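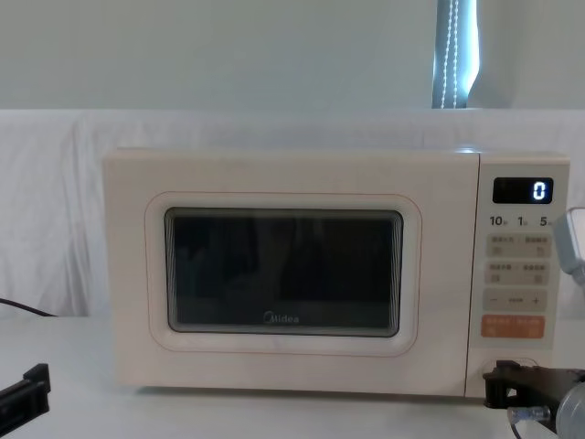 Regel 14 war meine Lieblingsregel, und ausgerechnet die wollte Radu streichen.

"Vor jeder Berührung eines Geräts liest das System die Anzeige ab", las er laut vor, den Stift schon in der Hand. "Das ist eine Mikrowelle, Sunita. Die zeigt eine Null. Die zeigt seit dem Frühstück eine Null."

"Und woher weißt du das?"

"Weil ich hingeschaut habe."

Ich strahlte ihn an. Er legte den Stift weg.

So ging das seit Januar. Dakum hatte uns beauftragt, für die Hauswirtschaftsroboter ein Regelwerk zu schreiben, ein richtiges, mit Nummern und Änderungsverzeichnis, und ich war vom ersten Tag an verliebt in diese Aufgabe. Andere Leute sammeln Pilze oder Schallplatten. Ich sammelte Sätze, in denen das Wort "vor" an der richtigen Stelle stand. Vor dem Drücken, vor dem Ziehen, vor dem Loslassen! 59 Regeln hatten wir inzwischen, und jede einzelne war aus einem Nachmittag entstanden, an dem etwas schiefgegangen war.

Regel 3 zum Beispiel, die mit der Teetasse. Oder Regel 22: Ein Arm, der nichts zu tun hat, hält Abstand und hält still. Die verdankten wir dem Dienstag, an dem der linke Arm aus reiner Hilfsbereitschaft mit zur Tür gegriffen hatte, während der rechte noch am Öffner war. Passiert ist nichts, aber das Geräusch habe ich bis heute im Ohr.

"Also gut", sagte Radu. "Vierzehn bleibt. Aber dann machen wir jetzt die Tür, ja? Bei der Tür gibst du nach."

Die Tür war unser großer Streit. Radu kam aus der Werkhalle von Wodell, da gehen Türen auf und Türen gehen zu, und wer dazwischensteht, hat den gelben Strich übersehen. Ich kam aus der Großküche. In der Großküche ist eine offene Tür auf Hüfthöhe ein Lebewesen, dem man guten Tag sagt.
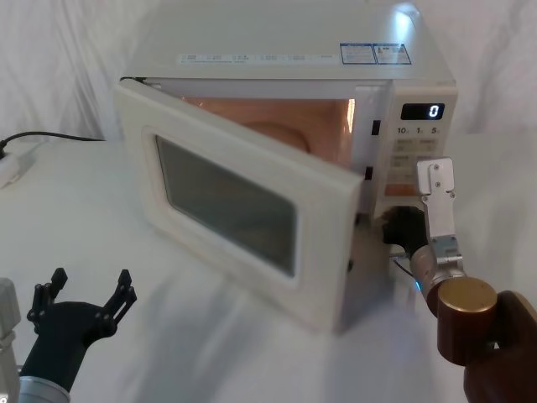 Foto: Radu Ghiță / Dakum

"Tür offen, Licht an, Arm bleibt, wo er ist", sagte ich. "Und dann warten. Zwei Sekunden."

"Worauf denn?"

"Auf den Menschen."

Er sah sich um, als hätte ich einen Gast angekündigt. Außer uns war niemand im Raum, bloß der Roboter und das leise Lüften seiner Rechner.

"In der Wohnung steht da aber jemand", sagte ich. "Eine alte Dame vielleicht, die ihre Suppe selbst herausnehmen möchte. Die braucht diese zwei Sekunden. Wenn der Arm sofort weitermacht, traut sie sich nicht hin, und dann isst sie die Suppe kalt und sagt es keinem."

Radu schwieg. Dann schrieb er etwas in die Spalte mit den Einwänden, strich es durch, schrieb es noch einmal kleiner. Ich konnte es kopfüber lesen: Zwei Sekunden mal 3.365 Türen. So viele Öffnungen hatte Hosturley uns für die Dauererprobung vorgegeben, und Radu rechnete für sein Leben gern.

"Das sind fast zwei Stunden", sagte er. "Zwei Stunden, in denen ein Roboter vor einer offenen Mikrowelle steht und guckt."

"Herrlich, oder?"

Da musste er lachen, und wenn Radu lacht, hat man beinahe gewonnen. Beinahe. Er wollte es sehen. Radu will immer alles sehen, das ist das Beste an ihm, und so ließen wir die Sequenz laufen, mit Pause und ohne Pause, immer abwechselnd, und er stellte sich selbst daneben und spielte die alte Dame. Mit großem Ernst! Er zog sogar die Schultern hoch.

Ohne Pause griff er kein einziges Mal hinein. Der Arm fuhr schon wieder an, und Radu, der diese Maschine mit aufgebaut hat, der jede Schraube an ihr kennt, nahm die Hand zurück wie ein Kind vom Herd.

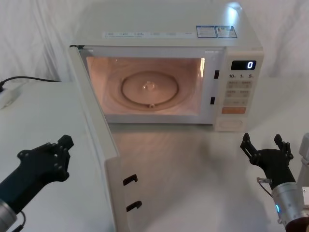
Mit Pause dauerte es bis zum vierten Durchlauf. Die Tür stand offen, drinnen glühte es so warm, als würde jemand zu Hause auf einen warten, und beide Greifer blieben, wo sie waren. Radu beugte sich vor, streckte den Arm aus und legte die flache Hand auf den Drehteller.

"Ach", sagte er.

Mehr kam erst einmal nicht. Er ließ die Hand liegen, deutlich länger als zwei Sekunden, und der Roboter wartete auch das ab, denn Regel 31 sagt: Solange eine Hand im Gerät ist, bewegt sich nichts. Ich hätte ihn umarmen können - beide eigentlich, aber für die Roboter gilt Regel 8.

"Drei Sekunden", sagte Radu schließlich und richtete sich auf. "Zwei sind zu knapp. Man muss sich ja erst entschließen."

Ich tat, als würde ich mit mir ringen. Dann trug ich es ein, Regel 60, mit seinem Namen in der Spalte für den Vorschlag, und er sah mir über die Schulter, ob ich ihn auch richtig schrieb, mit dem Häkchen unter dem t und allem.

"Und was ist mit dem Schließen?", fragte er.

Es war kurz nach sechs. Ich schlug eine neue Seite auf.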